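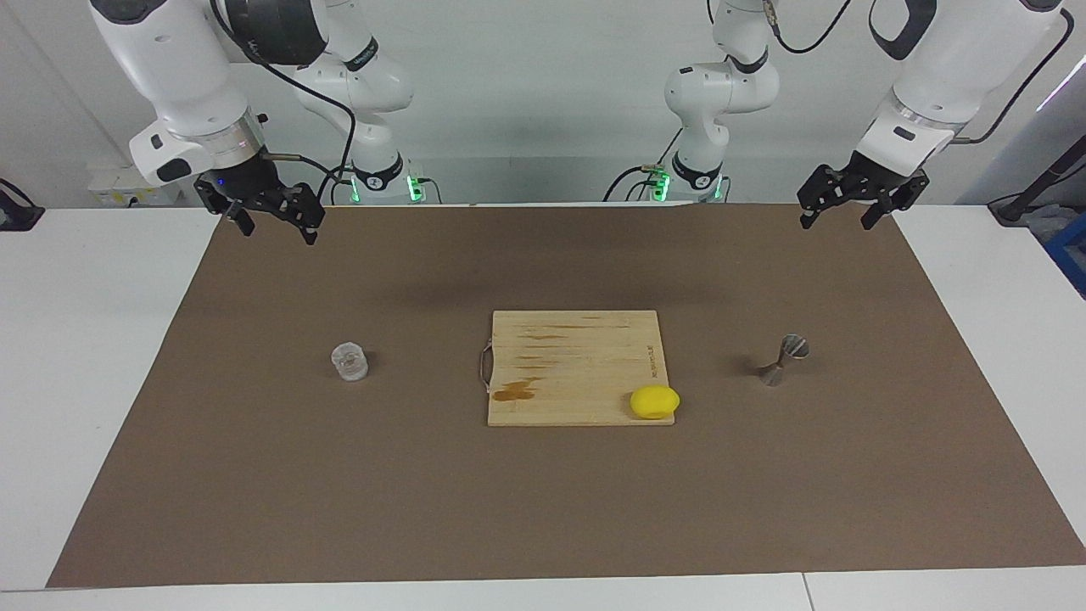
The stone came up from Tullside on a flatbed in September, wrapped in moving blankets, and the museum at Vitcombe had it on the floor of the conservation room by three in the afternoon. Takagi signed for it. It had been the lintel of a sheep barn for as long as anyone could remember, and before that, she believed, it had stood upright over a grave. She hung up her coat. Then she got down on her knees and started on the letters.

There were 15 of them, cut along one edge. Eight were clear. The rest had taken four hundred winters of barn weather and a coat of lime.

Zistivard came in at five with two cups of tea.

"Whose is it?" he said.

"A man's. It says somebody raised it for his brother."

"Which somebody?"

"That's the part under the lime."

He put her tea on the windowsill. He had grown up two fields from that barn and had hit his head on the stone as a boy. He told her so, and showed her the scar, and she looked at it politely.

She worked until the windows went dark. The lime came away in flakes no bigger than a fingernail. Under it was a name, and after the name a second one, cut smaller and by a different hand. She sat back on her heels.

"There are two brothers," she said. "One put up the stone. Then somebody came back and added him."

Zistivard bent down to see. He ran his thumb along the edge without touching it.

"Same family?"

"I don't know. He left room for it."

She wrote 411 on a paper tag, tied it to the pallet, and went to find the lamp.

By Nam-gil Tak
Posted in September

Comments

Marla: I liked the scar. Did she ever find out who cut the second name?

D. Pruitt: We had a gatepost like this on my uncle's place. They sold it with the farm.

hollyoak: Is there going to be more of this? I wanted to know what the lamp showed.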